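Ista Translation Office is looking for a part-time proofreader (English)

Posted 23 Sep 2023

We are a small office which translates user manuals, recipes and museum texts from Chinese and Polish into English. Our present proofreader, Xiuying Ding, will move to another city in December, and we would like the new person to start while she is still with us, so she can show the work.

The job is 4 hours a day, mostly in the mornings. You read the finished translation next to the original, correct spelling and grammar, and write a short note to the translator when a sentence is not clear. A usual text has roughly 600 words. Some are shorter — labels, for instance — and these need the same attention. 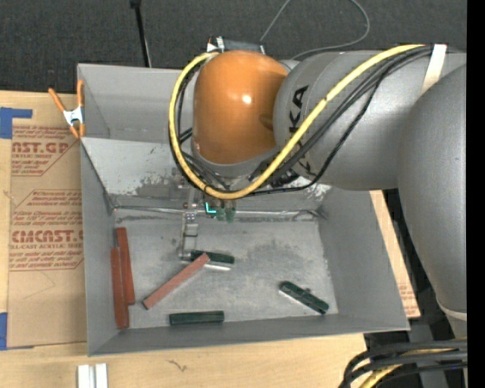 You should write English very well. It does not need to be your first language. Reading knowledge of Chinese or Polish is necessary, both is welcome but we do not expect it. Experience with a style guide helps. We have our own guide, 50 pages long, and you will get time to read it in the first week.

Work from home is possible after the first two months. Before this we ask you to come to the office on Lynch Street, second floor, the door beside the Bindik bakery. Please note that there is no elevator in the building.

The contract is for one year and can be made longer. Payment is by the hour and we discuss it at the first talk.

Please send a CV and one page of your own writing, on any subject, to Bogumił Kubiak. Do not send certificates yet. Selected persons will get a short test text, which is paid also. Questions about the Chinese texts can go to Guoqing Qin, who answers mail in the afternoon.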